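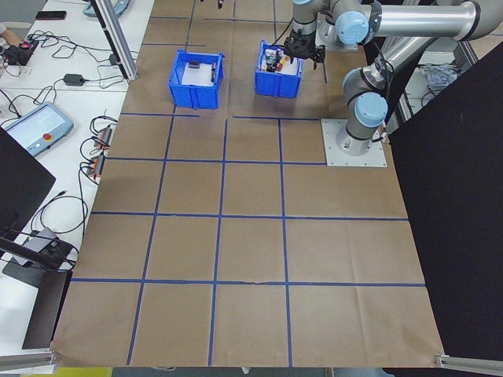
Sorting Small Parts, Week 2

My half of the Treresley report is the bench layout, so that's what I'm writing up. I covered the top in brown kraft paper and ran blue tape both ways for a grid. My lines wobble (Driss Nasr has already told me, twice!) but we only need them to say which square a bin sits in.

The bins are blue plastic with a white liner in each. I love the liners – small dark parts used to vanish in the corners. Pushbuttons go together in one bin, and I'd like to keep it that way for the final run in May.

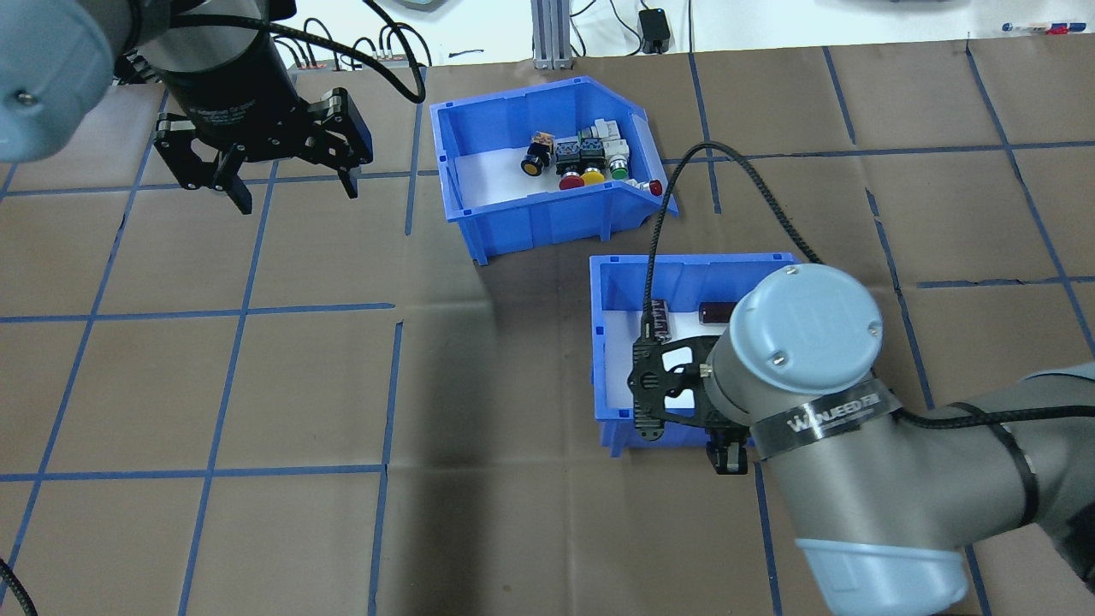

*Red, yellow and green pushbuttons sharing a lined bin.*

Still to do: flatten the creases in the paper, retape the worst line and order more liners from Emlow.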